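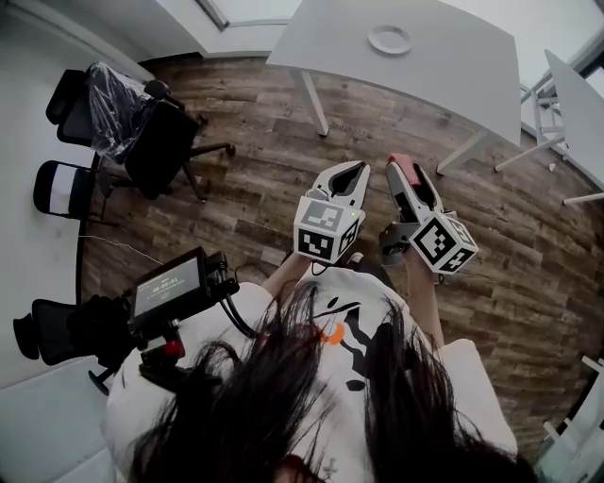 木目調の床板と、細い脚の白いテーブル

トップ　論説　施設だより　刊行物　お問い合わせ
カテゴリ：論説/執務環境
最終更新：9月25日（土）

執務室の床をどう扱うか

ウロドリー（Ullodley）施設管理室

当法人がテルトヴィル館の執務室を改修するにあたり、各部署から寄せられた意見の大半は机と収納に関するものであった。床についての意見はごくわずかで、その多くは「汚れの目立たない色を望む」という一文にとどまっている。本稿では、執務室において最も広い面積を占める床について、当室の見解を述べたい。

従来、テルトヴィル館の各室には単色の灰色の床材が用いられてきた。補修の際に色を合わせやすく、調達も容易であるという利点は認められる。しかし、単色の床は一部を張り替えると新旧の境がかえって目につき、結局は一室すべてを更新することになりやすい。前回の更新では691枚を取り替えたが、そのうち実際に傷んでいたものは半数に満たなかった。

これに対し、茶、灰みを帯びた茶、黄褐色といった濃淡の異なる長い板を取り混ぜた木目調の床は、初めから色のばらつきを含んでいる。一枚を替えても周囲になじみやすく、補修の範囲を小さく抑えることができる。木目調の仕上げは事務室にふさわしくないとの指摘もあったが、来客の多い応接部門に限って落ち着いた床を認め、職員が終日を過ごす部屋には認めないという考え方に、当室は賛成しがたい。

家具の選び方も床と切り離せない。袖机や側板の付いた大型の机は、床に接する部分が広く、清掃の手が届かない場所を生む。細い金属脚の白いテーブルであれば、脚の間まで見通すことができ、移動の負担も軽い。天板については、つやを抑えたものが望ましい。照明の映り込みは小さな不快にすぎないが、一日を通せば無視できない。

もっとも、テーブルの台数を増やせば執務室が使いやすくなるわけではない。ウンベルク分室では一時、空いた床があれば必ず家具を置くという運用が続き、立って作業を行う職員が廊下に出ざるを得なくなった。昨年11月に2台を撤去したところ、打合せも、腕を前に伸ばして行うような手元の作業も、室内で済むようになったと報告を受けている。家具のない床を遊休面積とみなす算定方法は、この点を評価していない。

当室は、各室の床面のうち中央の一帯について、常設の家具を置かないことを提案する。書類箱や予備の椅子を仮に置くことも、原則として認めるべきではない。仮置きには期限が付されないことが多く、そのまま半年を過ぎた例は枚挙にいとまがない。天板の上についても同様で、丸い皿のような小物が一つ載っている程度であれば支障はないが、退室時に片付ける担当は定めておく必要がある。

費用を懸念する声には、次のとおり答えておく。ロンドヌウ棟で比較した見積りでは、単色の床材が1平方メートル当たり1623円、木目調の床材が2000円であった。差額は小さいとはいえない。ただし、この比較は初回の施工のみを対象としており、部分補修の費用を含んでいない。予算の審議に際しては、少なくとも次回の更新時期までを見込んだ額を用いるよう求めたい。

なお、既存の床の清掃手順は、改修の完了まで変更しない。

前の記事　次の記事　一覧へ戻る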